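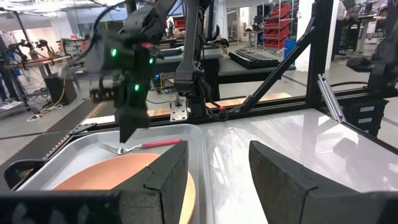

Fork and plates on the tray

Home security > Safes and lock boxes

Small fire safe won't open after battery change, keypad still beeps

Posted by Rowena Enriquez, 05/09/2022
Viewed 1139 times

I have a Zereck floor safe, the 34 pound one with the keypad on the front and a round knob next to it. We bought it when we moved to Korkudstead and it has been in the bottom of the hall closet ever since. It holds our passports, the car titles, my husband's coin albums and an envelope of cash. No guns in it.

The low battery light came on in July and I put off doing anything. Last week I changed all four batteries. Now when I type in the code I get the two beeps and the green light like always, but the knob only goes a little way and stops. If I put in a wrong code on purpose I get the long beep and the red light, so it does know the right code from a wrong one.

Things I have tried:
Different batteries, same brand
Taking the batteries out overnight
Typing the code slower

I did get two override keys with it. One is in the safe, which I know was not smart. The other one should be in the kitchen drawer and I am still looking. The manual says to call the maker, and I was on hold for a long time and gave up.

Is there a way to get it open without drilling? And if I do get it open, should I keep using it or buy something else? There is a Sasaki model at the store in Hirkham that costs a bit more and has a dial with no battery at all.

3 replies

hallcloset_91
Member, 1018 posts

Green light and two beeps means the keypad part is doing its job. What is not happening is the bolt release. There is a small electric part inside the door called a solenoid. When the code is good it pulls a pin back for a few seconds, and that lets the knob turn. If the pin doesn't come all the way back, the knob stops just where you describe.

Two common causes.

First is weak batteries. The light and beeper need very little power and the solenoid needs a lot more. Batteries can be new from the store and still be poor, especially the cheap heavy duty kind. You said you tried different ones of the same brand. Try a fresh pack of good alkaline from another brand, all four at once. Don't use rechargeables, they run at a lower voltage. While you have the cover off, look at the springs and metal tabs. If you see white or green crust, wipe it off with a cotton swab and a little vinegar, let it dry, then put the batteries in.

Second is pressure on the bolts. If the safe is packed full and something is leaning on the door from the inside, the bolts get pushed hard against the frame and the pin is pinched. Put your knee against the door and push in firmly. Turn the knob the opposite way from open and hold it there. Have someone else enter the code. When the light goes green, turn to open while you are still pushing in. It may take several tries. Coin albums are heavy, and if they were standing up they could have tipped onto the door.

If that does nothing, a light thump on the door right beside the keypad with the side of your fist, just as the light turns green, will sometimes free the pin. Don't use a hammer. You can damage the lock and then it really will need to be drilled.

Keep looking for the key. On most small safes the keyhole is behind a plastic cap or under the battery cover, so check where yours is before you need it.

TomFromUpstairs
New member

just get a new one. these small safes are all junk and anybody can carry them off anyway. mine did the same thing and I threw it out

Dell W.
Member

I agree with the first reply and will add a few things.

If the key does not turn up, find your purchase receipt and write down the serial number from the back or the bottom of the safe. Makers usually sell a replacement key to the owner if you can show proof. Email or mail is often easier than the phone. They may ask for a signed form and a copy of your ID. A locksmith is the next step, and you should ask on the phone if he works on safes, as many only do house and car locks. Get the price before he comes out. On a low cost safe the visit can be more than the safe is worth, but your papers are another matter.

As for keeping it, if new batteries fix it, I would keep using it. Change the batteries once a year on a date you will remember, with the door open, and test the code a few times before you shut it. Store the override key somewhere else in the house or with a relative.

If the knee and the pushing was what opened it, take some things out and lay the albums flat.

A dial lock has no battery to go dead, that part is true. It is slower to open and harder to read in a dark closet. Whichever you have, bolt it to the floor if it has holes for that. At 34 pounds one person can pick it up and walk out with it. Check the manual first, because drilling your own holes in a fire safe can ruin the fire rating.

Rowena Enriquez

Thank you. Pushing on the door while my husband did the code worked on the fourth try. The albums had fallen forward. I have taken half of them out and the other key is now at my sister's. Still going to look at the dial one.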